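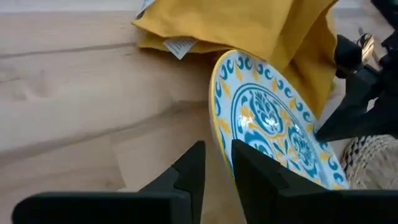
Tips for Teaching a Two-Arm Robot to Handle Plates

These are the notes we hand to people before their first turn on the arms at Govside. They cover table setting and clearing, with you driving both arms from the hand controllers while the robot records. Most of it applies to guiding an arm by hand as well.

Before you start

Practice the task with your own hands first. Set the plate down, pick it up, pass it from left to right, and watch what your fingers do. Then do it again using only a thumb and one finger on each hand. If you can't manage it that way, the robot won't either, and you need a different order of steps.

Wipe the plates with a dry cloth. A little cooking oil on a glazed rim is enough to make it slide.

Look through the wrist camera views before you record. Glazed plates throw bright spots under a ceiling light. Turn the lamp or move the plate until the glare is off the part of the rim you mean to grip.

Keep a folded towel on the table while you learn. Put it away once you can set a plate down without a knock.

Picking up a plate

A plate lying flat is hard to get hold of. Slide it until the rim hangs a little over the table edge or a folded napkin, then pinch the overhang. With two arms you can also press one side down lightly and lift the other with a fingertip.

Once the plate is tilted up on its edge, bring one finger to the front of it and one to the back. Close slowly. The rim should sit in the gap between the fingers before you squeeze, and the fingers should meet it square. A corner touching first will twist the plate.

Use the second arm to steady, and keep its grip light. Two arms pulling on one plate is how we lost most of our first set. Huw Edwards now has beginners rest the second finger on the border without closing at all for the first day.

When you hand over, hold still for a moment with both grippers on. Then open one. The pause looks slow on playback but it gives the robot a clear place to learn where the change happens.

Cloths, placemats and other things nearby

Clear the path you will use and leave the rest. A napkin, a woven mat and a piece of cutlery at the side are fine, and the robot should see them - people's tables have things on them.

Watch for napkins draped where the plate has to go. If the hem catches under the rim, stop and lift the cloth off first.

Change the layout between takes. Move the mat a hand's width, turn the plate so the pattern faces another way, fold the cloth differently.

While you record

Move at one steady speed. Don't speed up on the easy part.

If you miss a grip, back off and try again in the same take. A clean recovery is worth keeping. A drop, or a long stretch of fumbling, is not.

Stop after 47 takes and rest your hands. Lleucu Bowen picked that number when she went through the August recordings and saw the grips getting sloppy past it.

Afterward

Label each take the same day. Write down which arm picked up, which arm set down, and which plate you used.

Check both grippers for chips of glaze and wipe the fingertips. Park the arms with the fingers open and switch off the controllers before you reach in for the dishes.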